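로봇 소프트웨어 실습 5주차 강의 노트: 메모리 모듈 삽입 작업의 인식, 계획, 제어

지난주에 좌표계 얘기를 하다가 시간이 모자라서 끊었죠. 오늘은 거기서 이어서 갑니다. 작업은 데스크톱 본체의 메모리 슬롯에 RAM 모듈을 꽂는 것이고, 코드는 Sistix 저장소의 halliday 브랜치를 받아 두세요. main 브랜치는 아직 예전 설정 파일을 읽어서 실행하면 바로 죽습니다(저도 어제 당했어요!).

1. 슬롯 찾기

손목 카메라로 슬롯을 볼 때 제일 먼저 부딪히는 게 가림입니다. 그리퍼가 화면 아래쪽을 꽤 크게 차지하고, 손가락 끝이 하필 슬롯 아래쪽 끝 근처까지 올라와 있거든요. 그래서 그리퍼 영역은 마스크로 먼저 빼고, 남은 부분에서 슬롯의 긴 모서리를 직선으로 잡습니다. 보드가 비스듬하게 보이니까 수평선만 찾는 코드는 안 통해요. CPU 히트 스프레더처럼 빛을 반사하는 금속은 노출이 조금만 바뀌어도 모서리가 흔들리니 기준점으로 쓰지 마시고요.

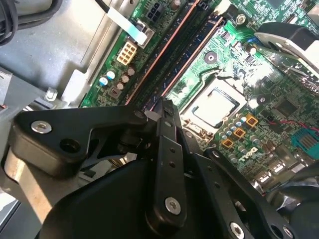 Sorcha Carnegie는 직선 검출 대신 보드 전체를 템플릿으로 맞추는 편이 낫지 않냐고 물었습니다. 슬롯 네 개가 서로 너무 닮아서 한 칸 밀려도 점수가 거의 같게 나온다는 거예요. 맞는 지적이고, 저도 한 칸 밀린 결과를 보고 한참 헤맸습니다. 절충안은 이렇습니다. 보드 템플릿으로 대략적인 자세를 잡고, 직선 검출로 슬롯 축만 다시 다듬기. 과제 코드의 refine_axis 함수가 두 번째 단계인데 일부러 비워 뒀어요.

2. 파지 자세와 접근 경로

모듈은 길고 얇아서 어디를 잡느냐에 따라 계획이 완전히 달라집니다. 가운데를 잡으면 누를 때 힘이 고르게 가는데, 한쪽으로 치우쳐 잡으면 반대쪽 끝이 들리기 쉬워요. 그래서 파지 오프셋을 꼭 변수로 남겨 두고, 충돌 모델에도 손가락과 모듈을 한 덩어리로 붙여야 합니다. 모듈을 빼먹고 그리퍼만 넣으면 계획기는 신나서 케이스 테두리를 뚫고 지나가는 경로를 내놓습니다.

접근은 두 구간으로 나눕니다. 고정구 위에서 케이스 안쪽 상공까지는 Nonlow 계획기에 맡기고, 경유점은 최대 200개로 제한하세요. 거기서 슬롯 입구까지는 직선 하강이고 관절 공간 보간은 금지! 끝점만 맞고 중간이 휘어지면 드라이브 베이 쪽으로 쓸고 갈 수 있습니다.
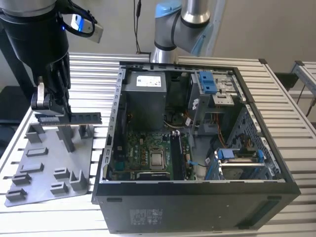 하강 속도는 초속 18 mm에서 시작해서, 입구 위 2 mm부터는 위치 제어를 끄고 힘 제어로 넘깁니다. 전환 순간에 목표값을 현재 측정값으로 초기화하지 않으면 팔이 툭 튀어요. 힘 센서 값은 400 Hz로 들어오는데 필터를 너무 세게 걸면 접촉을 늦게 알아챕니다. 일단 제가 넣어 둔 기본값으로 돌려 보고, 로그를 그려 본 다음에 손대세요.

3. 보드 위 상태를 다시 확인하기

어느 슬롯이 비었는지는 매번 새로 읽습니다. 이전 결과를 저장해 두고 믿는 코드를 작년에 참 많이 봤는데, 누가 손으로 모듈을 하나 꽂는 순간 전부 틀어집니다. 맨 아래 슬롯에만 모듈이 있는 경우, 빈 슬롯과 구분하는 단서는 윗모서리의 색과 높이예요. 양 끝 래치는 보조 단서로만 쓰세요. 각도에 따라 한쪽만 보이기도 하니까요.
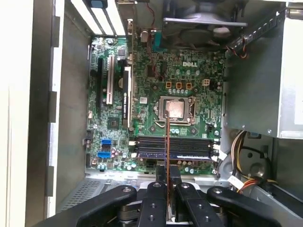

상태는 EMPTY, OCCUPIED, UNKNOWN으로 돌려주고, UNKNOWN이면 카메라 자세를 바꿔서 한 번 더 읽게 합니다. 두 번 다 UNKNOWN이면 멈추고 사람을 부르세요. 억지로 둘 중 하나를 고르게 만들면 감점합니다, 진짜로요.

과제

refine_axis를 채우고, 파지 오프셋을 바꿔 가며 삽입 단계의 힘 로그를 그래프로 그려 오세요. 시뮬레이터는 Bornby를 쓰면 되고, 실물 팔은 5월에 조별로 잡습니다. 보고서에는 실패한 로그도 꼭 넣어 주세요.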